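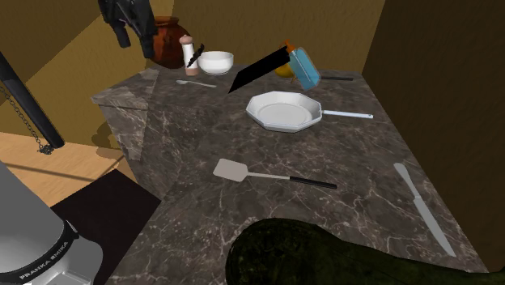 *Encimera de mármol gris oscuro, simulador Grakeo. La pinza sujeta, al parecer, el recipiente azul translúcido; la sartén octogonal espera justo debajo.*

# Enseñar a recoger la cocina, a mano y a distancia

Viernes, 5 de julio de 2024

¡Ya tenemos galería de Lulik! Llevamos desde febrero enseñándole a un brazo simulado a mover cosas por una cocina, y pocas tareas nos han enganchado tanto. La idea es sencilla de contar: una persona maneja el brazo con un mando, el simulador lo guarda todo y después el modelo intenta hacer lo mismo por su cuenta. Hasta hoy hemos grabado 741 demostraciones, de las que usamos 300 para el primer entrenamiento. El resto lo estamos repasando con calma (hay tardes en que se nota mucho quién llevaba el mando).

**Sobre la encimera.** Además de la sartén hay una espátula, un cuchillo largo, una cucharilla junto al bol blanco y algo amarillo y redondo que en el equipo llamamos «el limón». Nos encanta este reparto, porque obliga a pensar por dónde entra la pinza antes de bajarla.

**Lo translúcido.** El recipiente azul es nuestro favorito y también el más traicionero. Con el mando antiguo, el Terach, casi todos nos pasábamos de largo al cerrar los dedos. Con el Blöndal se siente mejor el giro de la muñeca y una demostración decente sale en 20 segundos, más o menos.

**Los mangos.** Sartén, espátula y cuchillo tienen el mango hacia la derecha, y cada uno pide un agarre distinto. Para la espátula grabamos tres variantes — desde arriba, de lado y arrastrándola un poco hacia el borde — y la tercera es una maravilla de ver.

**Lo que viene.** Queremos repetir la tarea guiando un brazo de verdad con la mano, sin mando de por medio, y comparar los recorridos. ¡Muchísimas ganas! Iremos añadiendo imágenes a esta misma página.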